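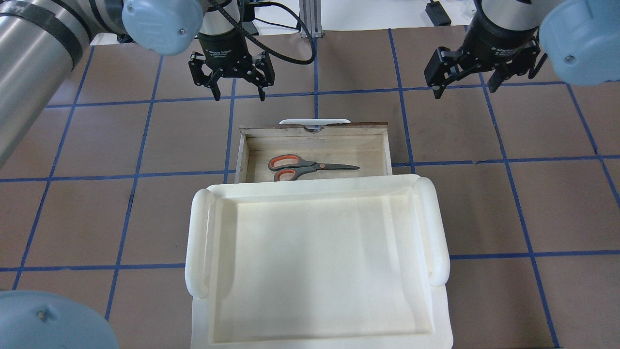
Monday, edit room 2, Rasville

Cold start on the feature archive transfer. Reel 5 of Siriwardena's second film is on the flatbed. Leader in good shape, first splice held. Vinegar smell on the can but the print itself is flat and the perfs are fine up to the wedding song. After that there's shrinkage, and Oanh slowed the scanner down before it could start chattering. We lose time on it but I'd sooner have that than a torn frame.

Sound: the optical track on reel 5 runs ahead of the mag by 11 frames. Reel 4 was fine. Habibur thinks the mag was recut for the re-release and the print wasn't. He's going to pull the censor copy and compare the end of the railway station song, where there's a hard clap to line up on. Don't slip anything until he's done it. If he's right, the interval card is in the wrong place as well.

Colour: Anneli graded the first 35 shots yesterday off the old release print. Faces are good. The yellow sari in the courtyard goes green as soon as you lift the shadows – she has a note of the settings in the grade folder, version C. Version B is wrong, ignore it. I'd leave the night rain alone altogether. It was shot day for night and it looks like it, and the cinematographer's assistant told Sajib on the phone that it looked that way in the theatre in the first week too.

Titles: playback singer's name is spelled two ways, once on the opening card and once on the song booklet. Keep the card as shot. Obaidul will put the other spelling in the catalogue record so people can find it.

Drive space. Stelteo array is sitting at 100 per cent on the B side again. Moved the reel 2 proxies to Nokum. Please stop rendering test clips to the B side.

To do
Clean gate before reel 6
Ask Sajib for the lyricist's family contact, permission for the booklet scan
Check whether the trailer has the alternate take of the balcony scene. Anneli is sure it does, I've watched it twice and can't see it
New cores, the small ones

Reel 6 goes on after lunch if Habibur's back with the censor copy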